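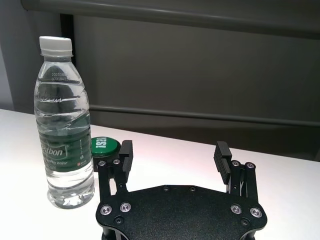
Cadence de 3 secondes par coup ou 2 minutes sèches pour le blitz du club ?

Forum > Jeux de plateau > Dames et variantes > Organisation de tournois

tourbillon_64
Bonjour à tous. Notre club de dames organise un tournoi interne en décembre et on n'arrive pas à se mettre d'accord sur la cadence. Jusqu'ici on jouait en 5 minutes KO. Plusieurs joueurs perdent au temps dans des finales gagnées, ce qui crée des discussions à chaque ronde. Je propose de passer à 3 minutes plus 3 secondes par coup. Les anciens veulent garder le KO parce que les rondes finissent toutes à la même heure. Vous faites comment chez vous ?

pionnoir
Incrément, sans hésiter. Une finale de trois dames contre une, sans incrément, ça se joue à qui tape le plus vite sur la pendule. Ce n'est plus des dames.

Marelle29
Pas d'accord avec pionnoir. Le temps fait partie de la partie. Si tu arrives en finale avec dix secondes, tu as mal géré ton début. En blitz c'est la règle du jeu et tout le monde la connaît avant de s'asseoir.

pionnoir
Sauf qu'en dames une finale peut durer quarante coups sans prise. Bien gérer son temps n'y change pas grand-chose.

gambit_du_lavoir
Question pratique : vous avez quoi comme pendules ? Nos vieilles Lindholm à aiguilles ne font pas l'incrément. On a dû racheter des Zurkar, et le réglage d'usine ajoute le temps avant le coup et pas après. Il faut passer par le menu avancé, sinon le joueur qui commence a 3 secondes de plus.

tourbillon_64
Quatre Zurkar et le reste en Lindholm, justement. C'est un des arguments des anciens.

gambit_du_lavoir
Alors ne mélange pas. Soit tout le monde a l'incrément, soit personne. Au tournoi de Drivesstead ils avaient mis les pendules électroniques aux premières tables seulement, il y a eu une réclamation dès la deuxième ronde.

Marelle29
Et elle était justifiée.

damier_lent
Bonsoir. J'arbitre de temps en temps. Autre solution : garder le KO et écrire dans le règlement que l'arbitre peut déclarer la nulle si un joueur à moins d'une minute le demande et que l'adversaire ne fait aucun progrès. Ça demande un arbitre disponible et qui joue correctement lui-même, je préfère prévenir.

pionnoir
Avec un arbitre pour douze tables et deux drapeaux qui tombent en même temps, bon courage.

damier_lent
Douze tables, en effet, c'est trop. Jusqu'à six ça passe.

petite_rafle
Est-ce que le tournoi compte pour un classement ? Sur Grollano les parties avec et sans incrément sont dans deux listes séparées. J'ai 1102 d'un côté et presque rien de l'autre, et chez nous c'est ce classement qui sert aux appariements. Ça change tout pour les petits niveaux comme moi.

tourbillon_64
Non, c'est interne, on apparie au système suisse en partant de la liste du club. Mais bonne remarque, je vérifierai pour l'open de printemps.

Marelle29
Pour l'horaire, compte large. Avec l'incrément, une partie de 80 coups par joueur prend 4 minutes de plus par camp. Sur sept rondes ça finit par se sentir, surtout pour ceux qui ont de la route.

tourbillon_64
Vu. On va passer à six rondes et emprunter des pendules au club voisin – s'ils en ont assez, on joue en 3+3 partout. Sinon on reste au KO avec l'article proposé par damier_lent. Je mets le règlement ici dès qu'il est rédigé.

pionnoir
Précise aussi la main qui appuie sur la pendule. La même que celle qui joue le coup. Chez nous c'est revenu trois fois sur la table l'an dernier.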